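Ovarian Cysts: Frequently Asked Questions

Kavside Women's Clinic, patient information
Last reviewed 22/05/2023

These are the questions our front desk and nurses get most often from people who have been told they have a cyst, or who are waiting for a scan. The answers are general. Your own doctor has your results and can tell you what applies to you.

What is an ovarian cyst?

A cyst is a sac, usually filled with fluid, that forms in or on an ovary. Most are what doctors call functional cysts. They form as part of the normal monthly cycle, when the small pouch that holds an egg fills up and does not shrink back. Other kinds include dermoid cysts, cystadenomas and the cysts that come with endometriosis (endometriomas).

Does a cyst mean I have cancer?

Usually not. Most ovarian cysts are benign, especially before menopause. The chance that a cyst is cancerous goes up with age, so a new cyst found after menopause is looked at more closely. How a cyst looks on ultrasound matters too. A simple cyst, with thin walls and only fluid inside, is rarely a concern. One with solid areas or thick walls inside it needs more attention.

What symptoms should I look for?

Many cysts cause no symptoms and are found by chance during a scan for something else. When there are symptoms, they may include:

Dull ache or pressure low in the belly, often on one side
Bloating or a swollen belly
Feeling full soon after you start eating
Needing to urinate more often
Pain during sex
Periods that change in timing or flow

A belly that keeps getting bigger when you have not changed how you eat should be checked. So should bloating that is there most days. People often put these down to age or weight, and so do some doctors. If you feel you have been brushed off, ask directly whether a pelvic exam or ultrasound would make sense.

When is it an emergency?

Go to an emergency room, or call 911, if you have sudden, severe pain in your belly or pelvis, pain with fever or vomiting, or if you feel faint, cold and clammy, or are breathing fast. A cyst can burst, or it can cause the ovary to twist and cut off its own blood supply. A twisted ovary needs surgery quickly. Do not leave a message on the clinic line and wait for us to call back.

How is a cyst diagnosed?

Most people start with a pelvic exam and an ultrasound. The ultrasound may be done over the belly, with a slim probe placed in the vagina, or both. We may also order a pregnancy test and blood work. One blood test, CA-125, is sometimes used along with the scan. It can be raised by endometriosis, fibroids, infection and even a normal period, so it is not used alone to diagnose cancer.

Can I just wait and see?

Often, yes. Many functional cysts go away without treatment within a few menstrual cycles. Your doctor may ask you to come back for a second ultrasound to see whether the cyst has changed. Keep that appointment even if the pain has stopped.

What can I do for pain at home?

A heating pad on low or a warm bath helps some people. Over-the-counter pain relievers such as ibuprofen or acetaminophen are fine for most adults if you follow the label, but check with a pharmacist if you have kidney trouble, ulcers or take blood thinners. Rest when you need to. Lying on your side with your knees bent may ease the pressure. 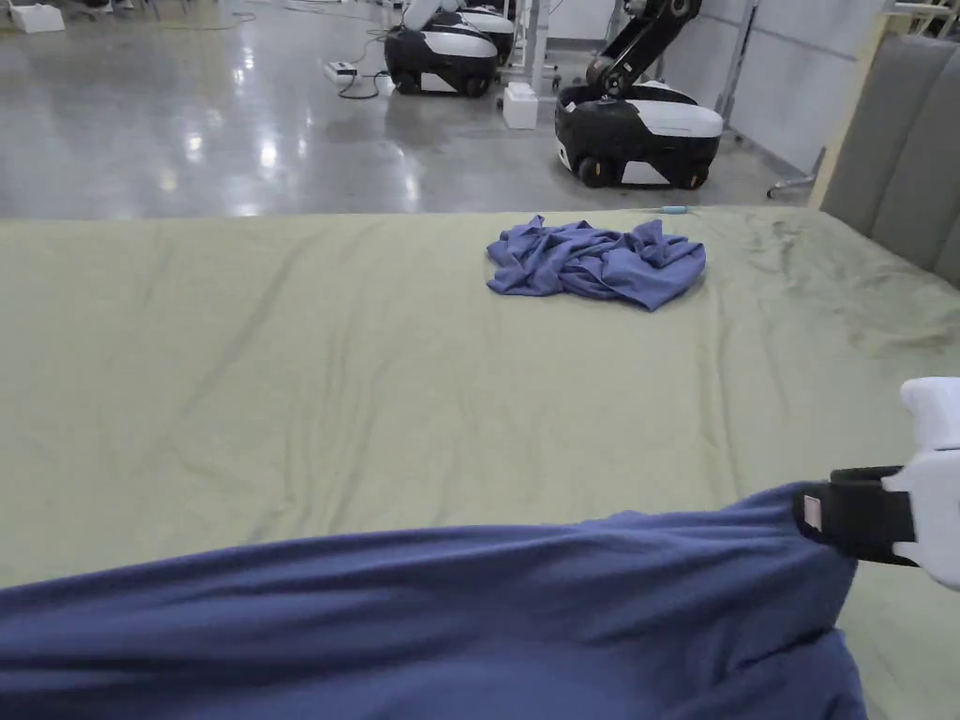

Kumudini Bhuiyan wrote to us that the waiting was harder on her than the operation, and that she wished she had written down her symptoms from the start instead of trying to remember them in the exam room. A short daily note is enough. Put down where it hurt, how long it lasted, what you took and the day of your cycle.

Will birth control pills shrink my cyst?

No. Hormonal birth control can lower the chance of new functional cysts forming, but it does not make an existing one go away faster. It is not right for everyone. Tell us if you smoke, have had a blood clot, or get migraines.

When is surgery needed?

Surgery may be suggested if a cyst is large, keeps growing, causes ongoing pain, or looks suspicious on a scan. Many cysts can be removed through small cuts with a camera (laparoscopy). A very large cyst, or one that might be cancer, may need a longer cut in the abdomen so that it can be taken out in one piece. Sometimes only the cyst comes out. In other cases the whole ovary is removed – your surgeon should go over this with you before you sign the consent form.

How long is recovery?

It depends on the operation and your job. After laparoscopy many people are back to light activity within 2 weeks. Open surgery takes longer, often six weeks or more. Do not drive while you are taking opioid pain medicine. Call us if you have fever, heavy bleeding, a swollen or painful leg, or redness or discharge at the cut.

Can I still get pregnant?

Most people with a cyst can. If one ovary has to be removed and the other is healthy, pregnancy is usually still possible. Endometriomas and polycystic ovary syndrome can make it harder. If you hope to have children, say so before surgery is planned.

Where will my scan be done?

Ultrasounds are done at our Tisow office, Suite 852. Patients who need an MRI or a visit with a gynecologic oncologist are sent to the Brulness center, and our referral desk sets that up. Since July, scan results have also been posted to the patient portal, sometimes before your doctor has had a chance to read them. If you would like to hear the results from a person first, turn off portal alerts under Settings.

What should I bring to my first visit?

Your insurance card, a list of medicines, the date your last period started and copies of any earlier scans. Tell us if ovarian, breast or colon cancer runs in your family. You are welcome to bring someone with you.

Who do I call with other questions?

Call the main desk and ask for extension 1246. To reach the Iyengar Fund for help with bills, ask at the billing window or check the box on your intake form.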